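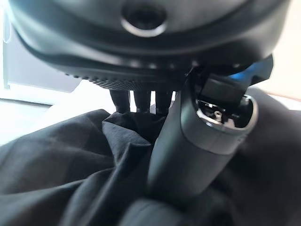
**Figure 1.** Wrist view of the fingers at a heap of black fabric.

Claims that laundry is nearly solved deserve a closer look than they usually get. Most published results concern a flat towel on a bare table, photographed from overhead in even light. Dark clothes are a harder case. In the wrist view of Figure 1 the fabric fills the lower half, and the only cues to its shape are faint highlights along the folds. A person would find the hem by touch. A policy that depends on color images has very little to work with, and we doubt that a larger network alone will change this.

Serrano and Okabe reported 189 successful picks in 200 attempts with the Traro controller. We have no quarrel with the count, but a pick was scored as soon as cloth left the surface. Whether one garment came up or two was not recorded, nor was the state of the garment afterward. Murakami raised the same objection to the Daster trials, where a sleeve left hanging over the side still passed.

We therefore score bin work on three separate questions: was the intended garment grasped, did the others stay where they were, and did the item reach its target without help? Oda and Kobori labeled each attempt independently and settled 15 disagreements by discussion – most of them over what counts as help.

The second question matters most when garments are stacked. A gray garment lying under a black one is easy to see once the black one has been lifted, but by then the grasp has already been chosen. The use of two hands is also easily overstated. A hand held open beside the bin contributes nothing to the lift, and we count such an attempt as one-handed whatever the hardware can do.

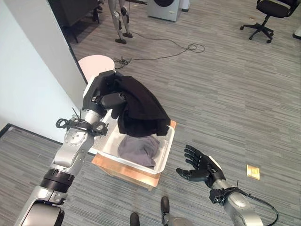
### 4.2 Limits of the scoring

Our scheme ignores time. An attempt that took 7 minutes scores the same as a quick one, which flatters the machine.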